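Plevitex fingertip guard kit for parallel-linkage grippers

Part group: Cumance gripper spares
Supplied as: pair, left and right
Status: in stock, revised September

Please read before ordering

The first version of this kit has been withdrawn. Customers reported that the gripper let go of its load when the arm stopped suddenly, and in one case a full tin was dropped over a walkway at the Skarnby packing line. No injury was reported, but we treat a dropped load as a safety matter and have changed the part.

What went wrong

The old guard was held by a single clip at the base of the fingertip. After repeated closing the clip crept upwards and the guard tilted, so only its top edge touched the load. The gripper's force reading stayed normal and the controller gave no warning. On our test bench the fault appeared on smooth metal tins first. Cardboard cartons hid it for much longer, as they give a little under the grip.

We repeated the fault in simulation before changing the drawing. The model uses the bare fingertips and a rectangular tin, approached with the gripper open.
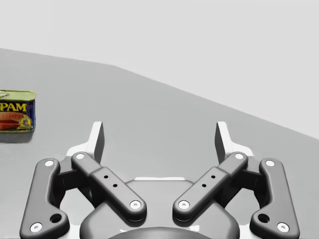 Simulated approach to a SPAM tin, gripper open, view from behind the palm.

What has changed

The revised guard has two screws and a stop lip, and cannot slide along the fingertip. The pad is 10 mm wider than before. It fits the same fingertips and needs no change to the linkage.

If you have the old kit

Old guards are marked 63 on the back face. Revised guards are marked 94. Do not mix the two on one gripper.

Stop the arm and isolate the power before you touch the fingers. Take off both guards and look for scratches on the fingertip above the clip position. Return the old pair to Kordestani, our service partner, who will send a revised pair free of charge. Until it arrives, keep people out from under the arm's path and run at no more than 20 per cent speed.

After fitting

Teach the closed position again - the wider pad changes it. Check the screws after the first shift and at every service.

In the box: two guards, four screws, one hex key, fitting sheet.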